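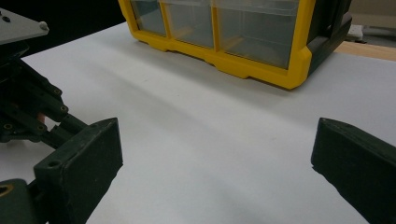
透明引き出しの小物キャビネットを、散らからないまま使い続けるコツ

ねじ、ボタン、輪ゴム、予備の電池。ひとつひとつは小さいのに、いざ必要になると見つからないものって、どうしてあんなに多いのでしょうね。わが家では長いこと、お菓子の空き缶に何でも放りこんでは、そのたびに底までかき回していました。中が見えるプラスチックの引き出しに替えてから、探しものの時間がぐっと減って、もっと早くそうしていればと思ったものです。

うちのは枠が黄色で、白い天板の奥に置いています。派手かしらと迷ったのですが、部屋のどこからでも目に入るので、家族が「どこにしまうの?」と聞かなくなりました。これは思いがけない収穫でした。

さて、使いはじめにいちばん大事なのは、いきなり詰めこまないことです。まず手持ちの小物を全部テーブルに広げて、使う場面ごとに分けてみてください。「金属のもの」「丸いもの」のように材料や形で分けると、見た目はきれいでも使うときに困ります。「額を掛けるとき」「ボタンが取れたとき」「自転車をいじるとき」と、場面の名前で山を作るほうが、あとあとずっと楽なんです。

山ができたら、よく使うものから順に、座ったまま手が届く段へ入れていきます。重たい釘やボルトは下の段へ。上に重いものが集まると、引き出しを勢いよく引いたときに本体ごと手前へ動いてしまうことがあります(わたしは一度、押しピンを床一面にまきました。しばらくスリッパが手放せませんでした)。

引き出しは満杯にせず、指先がすっと入るくらいのすき間を残しておきましょう。ぎゅうぎゅうだと中のものが引っかかって開かなくなりますし、透明でも奥に何があるのか見えません。入りきらない分は袋にまとめて、別の棚に「おかわり」として置いておけば十分です。

ラベルは、透明だからいらないと思われがちですが、よく似たねじの長さ違いなどには貼っておくと安心です。おすすめは、はがせるマスキングテープに太めのペンで書く方法。暮らしが変われば入れるものも変わりますから、立派なラベルを作りこむより、気軽に貼り替えられるほうが長続きします。友人のウンヌルさんは文字のかわりに中身をひとつテープで外側に留めていて、まだ字の読めない下のお子さんもちゃんと片づけられるのだそうです。まねしたくなりますよね!

お手入れは、年に一度か二度、引き出しを抜いてぬるま湯と食器用の中性洗剤で洗うくらいで大丈夫です。硬いスポンジの面でこすると細かい傷で曇ってくるので、やわらかい布を使ってください。洗ったあとは伏せて、ひと晩しっかり乾かします。水気が残ったまま金物を戻すと、あっという間にさびますから、ここだけは急がずに。わたしは乾燥剤の小袋を、お菓子についてきたものでかまわないので、釘の段に入れています。

それからもうひとつ、キャビネットの前の天板には、なるべくものを置きっぱなしにしないこと。引き出しをまるごと抜いて手元に置ける広さがあると、作業のはかどり方がまるで違います。終わったら、抜いた引き出しを戻して、天板をさっとひと拭き。7月の模様替えのときにこの習慣をつけてから、夕飯の前にあわてて片づけることもなくなりました。

行き先の決まらない部品は、いちばん下の段を「迷子の段」にして入れておきます。いっぱいになったらお茶でも淹れて、ゆっくり中身を見直してくださいね。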